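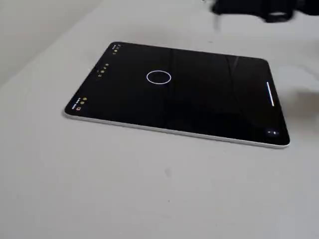
Tablet flat on the desk or on a stand for drawing?

khayes_lines
I've had a tablet and a stylus for 2 months and I mostly use them for lettering and the odd plant sketch. I keep it flat on a white table by the window. My neck is sore after an hour and I get a lot of glare. Do people use a stand, or do you get used to it flat? Table is 4 years old and perfectly level, so it isn't that.

Flurier
Stand, every time. Flat is fine for writing a shopping list. For drawing you end up looking at the page from an angle, and all your circles come out as eggs. I ruined a set of labels that way before I noticed.

magalhaes_m
Don't agree. I've drawn flat since school, on paper and now on glass. Raise the chair and lean over it properly. A stand wobbles as soon as you press near the top corners.

Flurier
Mine doesn't wobble. It's a Talel, the heavy one with the rubber feet.

khayes_lines
Is the Talel the one that folds? I need to be able to put it in a drawer.

Flurier
No, the folding one is the Starkeo. Lighter, and I'd say worse.

Aisling Hayes
I have the Starkeo and it's perfectly all right for lettering. I wouldn't lean my whole arm on it. For the glare, turn the desk side-on to the window before you buy anything. A matt screen cover helps too, but it wears the tips down faster and everything looks slightly grey.

magalhaes_m
Agree on the desk. Covers are a waste of money.

Kirsten Grewal
I do a bit of both, so here is what I'd try, in this order:

1. Clear the table and lay the tablet flat in portrait, with the short edge towards you. Landscape takes up too much room for your elbows.

2. Check how you hold the stylus. Hold it nearly upright for dots and short strokes, and let it drop back for shading. If the line lands away from the tip, try a new tip first.
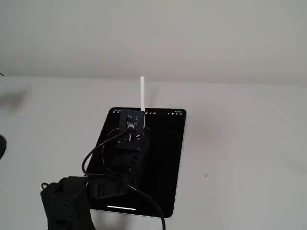
3. Do 5 rows of plain circles flat, then 5 with the top edge propped on a thick book. Compare them the next day.

4. If the book wins, buy a stand at that height. If it doesn't, save your money and raise the chair.

khayes_lines
Thank you, the book idea is cheap enough. Will try it and move the desk round as well.

Flurier
It'll be the book.

magalhaes_m
Or the chair.

khayes_lines
Did the circles. The propped ones are rounder but my lettering is neater flat, so I'm keeping the book for sketching and leaving it at that for now. Glare is much better with the desk turned.

Contact us | Copyright the forum and its posters | Back to top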